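Sorting room 202, bench and storage check
Site: Privedlow, first floor
Checked by: Muammer Şimşekoğlu
Month: June

1. Access and floor
Door opens fully and closes on its own. OK
Walkway to the bench clear. OK
Floor mat by the sink. Corner has lifted again. Tape it down or take it out.

2. Bench
Tabletop clean, no sharp edges. OK
Bench level and steady when leaned on. OK
Comment: one foot was wound down in May and has held. Check again next time.

3. Storage bins
Bins standing side by side on the tabletop, none stacked. OK
Rims and corners free of cracks. OK
Nothing overfilled. OK
Comment: the plastic bins are staying on the table for now. The shelf they were meant for is rated at 40 kg and I would like the wall fixings looked at before anything goes back up there. Salazar have been asked for a date.

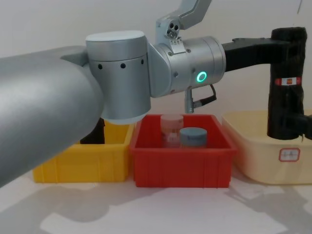
Bins are to be wiped out at the end of each week with the Fluvix cleaner, diluted as on the bottle. The last two entries on the cleaning sheet have no initials. Please sign when it is done, even if it was only a quick wipe.

4. Cables and sockets
Plugs and sockets undamaged. OK
Test labels in date. One missing, on the desk lamp. Lamp taken out of use until tested.
No extension leads plugged into each other. OK

5. Lighting and air
Ceiling lights all working. OK
Window opens. Stiff, needs both hands. Reported to Vitton.

6. Emergency items
Extinguisher in place, pin and seal intact. OK
First aid box. Short of medium plasters and eye wash. On order.
Exit sign lit. OK

Actions open: 2 from last time (shelf fixings, window), plus mat, lamp and first aid box from this visit.
Room can stay in use. Copy to go in the folder by the door.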